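Geschirrdekor

Als Geschirrdekor bezeichnet man die farbige, plastische oder grafische Gestaltung von Ess- und Trinkgeschirr aus Keramik, Glas, Metall oder Kunststoff. Im engeren Sinn ist der gemalte oder gedruckte Schmuck auf Porzellan, Steingut und Steinzeug gemeint. Nicht dazu gerechnet werden die Gefäßform selbst und, nach überwiegendem Sprachgebrauch, eine einfarbige Glasur ohne weitere Zeichnung. Reliefs, die schon beim Formen entstehen, werden in der Literatur uneinheitlich behandelt und teils als Formdekor gesondert geführt.

Der Ort des Dekors richtet sich nach dem Aufbau des Gefäßes. Beim Teller unterscheidet man den Spiegel, also die ebene Mittelfläche, die Steigung und die Fahne, den meist flachen Rand. Banddekore und Goldlinien liegen gewöhnlich auf der Fahne, Einzelmotive im Spiegel. Bei Tassen und Kannen trägt in der Regel die Außenwand das Motiv. Der Innenrand bleibt frei oder erhält eine schmale Linie.

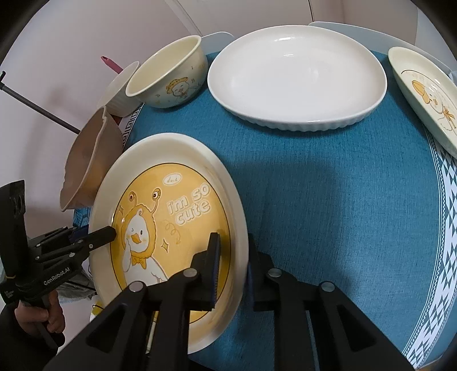 Techniken

Nach der Lage zur Glasur werden drei Gruppen unterschieden. Bei der Unterglasurdekoration wird die Farbe auf den getrockneten oder vorgebrannten Scherben aufgetragen und anschließend mit transparenter Glasur überzogen. Das Motiv ist dadurch vor Abrieb geschützt, doch verträgt nur eine begrenzte Zahl von Farbkörpern die Temperaturen des Glattbrandes. Das bekannteste Beispiel ist Kobaltblau.

Aufglasurfarben werden auf die bereits gebrannte Glasur gesetzt und in einem weiteren Brand bei niedrigerer Temperatur fixiert. Sie erlauben eine breite Palette einschließlich leuchtender Gelb- und Rottöne, sind aber empfindlicher gegen Spülmittel und Besteck. Edelmetallauflagen gehören ebenfalls hierher. Eine Zwischenstellung nimmt das Inglasurdekor ein — die Farbe sinkt beim Brand in die erweichte Glasur ein und wird von ihr umschlossen.

Für den Auftrag sind neben der Handmalerei vor allem Druckverfahren gebräuchlich. Der Umdruck von der Kupferplatte verbreitete sich im 18. Jahrhundert in England und machte dichte, einfarbige Bilder auf preiswertem Steingut möglich. Heute überwiegt das Abziehbild, im Siebdruck oder digital hergestellt. Es wird in Wasser vom Träger gelöst, auf das Gefäß geschoben und glatt gestrichen. Beim Brand verbrennt der Lackfilm, die Farbe bleibt zurück. Stempel und Schablonen dienen vorwiegend für Ränder und sich wiederholende Kleinmotive.

Motive

Pflanzliche Motive bilden über die Epochen hinweg den größten Bestand. Streublumen, Ranken und Blattkränze lassen sich leicht an runde Flächen anpassen und verdecken zugleich kleine Fehler der Glasur. Daneben stehen Landschaften, Wappen, Jagdszenen und geometrische Bänder. Beschriftetes Geschirr war als Andenken- und Hochzeitsgeschirr verbreitet. Im Kindergeschirr treten Tierfiguren, Zahlen, Alphabete und kurze Sprüche auf, seit dem 20. Jahrhundert zunehmend auch Figuren aus Bilderbüchern und Zeichentrickfilmen.

Die Manufaktur Gutetti in Skorken führte in ihrem letzten gedruckten Musterbuch 193 Dekore, darunter 107 mit Blumenmotiven. Fast 15 Jahre lang wurde das Randmuster »Arain« unverändert hergestellt, ein blaues Band mit versetzten Punkten. Die Vorlagen stammten von Kauko Kiiskinen und wurden zunächst von Hand, später als Abziehbild ausgeführt. Stücke beider Ausführungen lassen sich an den Ansatzstellen des Bandes unterscheiden.

Undekoriertes Geschirr

Weißes Geschirr ohne Dekor galt lange als Halbfertigware oder als Ware für Küche und Gesinde. In vielen Manufakturen gelangte es nur als zweite Wahl oder zur Bemalung durch Hausmaler in den Handel. Mit der sachlichen Formgebung der 1920er und 1930er Jahre wurde es zur eigenständigen Produktgruppe. In der Gastronomie hat es sich weitgehend durchgesetzt, auch weil Einzelteile ohne Rücksicht auf ein Muster nachgekauft werden können.

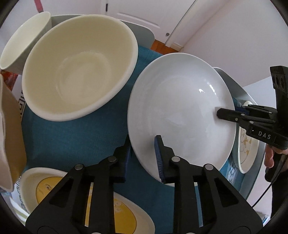
Maarja Tamošiūnaitė zufolge sei der Verzicht auf Dekor vor allem eine Folge der Lagerhaltung gewesen und erst nachträglich als Geschmacksfrage gedeutet worden. Die Händler hätten nicht mehr für jedes Muster vollständige Sätze vorhalten wollen. Gegen diese Auffassung wird angeführt, dass auch kleine Betriebe mit kurzen Lieferwegen früh weiße Services anboten.

Haltbarkeit und Pflege

Die Beständigkeit eines Dekors hängt von Lage, Farbzusammensetzung und Brandführung ab. Aufglasurdekore verlieren in der Geschirrspülmaschine mit der Zeit an Glanz, Goldränder werden matt oder lösen sich stellenweise. Für Mikrowellengeräte sind Metallauflagen ungeeignet. Ältere Aufglasurfarben können Blei und Cadmium enthalten. Die Abgabe dieser Stoffe an Lebensmittel ist in der Europäischen Union durch Grenzwerte beschränkt.

Siehe auch: Glasur, Hausmaler, Steingut, Zwiebelmuster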